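How Does a Cartoon Move?

Here's a secret about your favorite cartoon: nothing in it moves! It's really a big pile of still pictures, shown so fast that your brain blends them together.

Movies usually show 24 pictures every second. In a lot of countries, TV shows use 25. Each picture is called a frame.

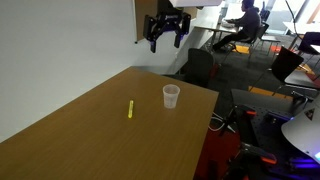
Some animators draw every frame, and some use puppets or clay. That second kind is called stop motion, and it takes loads of patience. You move the puppet a tiny bit, take a picture, move it again, take another — and keep going all day long!

Emiliano Mateos makes a stop-motion series about a grumpy snail named Prendel. One short scene, where Prendel climbs a flowerpot, needed 300 pictures. Guess how long it lasts on TV? Just 12 seconds!

You can try it with a phone and anything that stays put when you let go of it. Start with something easy, like a spoon crossing a table.

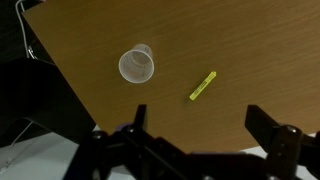

A plastic cup lying on its side on a wooden table.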